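Sumura 4 Undercounter Plate Warmer

Seslow Kitchen Supply – Small Plates and Pass Equipment

The Sumura 4 is a dry-heat plate warmer for kitchens that serve small plates in quantity: tapas bars, tasting rooms, taprooms with a guest kitchen, and hotel lounges. It fits under a standard work counter and opens from the front. Four shelves hold plates up to dinner size, though the shelf spacing was set with side plates and shallow bowls in mind.

Stated capacity is 80 side plates, stacked in equal columns. With mixed crockery, expect less. Rimmed bowls nest badly and should go on the bottom shelf, where the clearance is greatest.

Operation

The thermostat is a dial with a single marked position at 75 degrees Celsius, the factory setting. This suits most glazed stoneware and porcelain. Plates come out warm enough to hold a sauce but still need a folded cloth to carry. The dial can be turned down for thin glass or for desserts plated next to a hot component. It can't be set above 100.

Heat comes from an enclosed element in the base and is moved by a low-speed fan. The fan runs whenever the main switch is on and stops when the door is opened. From a cold start, load the cabinet before switching on and leave the door shut until the indicator light goes out. Cold plates added during service should go on the top shelf, away from those about to be used.

The cabinet is designed to warm clean, empty crockery. It isn't a holding cabinet and must not be used to keep cooked food at serving temperature. For that purpose see the Rulley range, which has humidity control and a probe socket.

Construction

The outer shell and door are brushed stainless steel. Shelves are chromed wire and lift out without tools. The door hinge can be moved from left to right on site with a hex key, supplied in the document pouch. The gasket is a push-fit silicone strip, replaced by hand.

Feet are adjustable. A caster kit is sold separately and raises the cabinet slightly, so check the counter height before ordering. Two of the casters lock.

Installation

The unit plugs into a grounded wall outlet on its own circuit. Do not use an extension cord. Leave a clear gap at the back for the vent, and don't place the cabinet beside a fryer – grease drawn into the fan shortens its life and isn't covered under warranty.

Cleaning

Switch off, unplug and let the cabinet cool. Wipe the interior with warm water and mild detergent. Shelves may go through a dish machine. The fan guard should be removed and brushed out once a month, or more often in kitchens that bake with a lot of flour.

Changes to this model

Units shipped since September have the revised door latch, made by Sabbagh. The older latch is no longer stocked. The new part fits the old strike plate, but the screws are longer and the two sets should not be mixed.

Page revised 29/01/2025

Share this page (4) | Comments (0)

Contact Seslow Kitchen Supply | © Seslow | Back to top 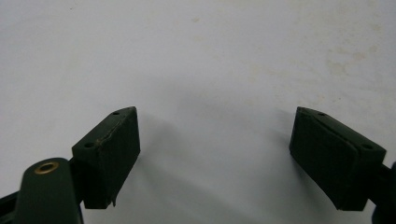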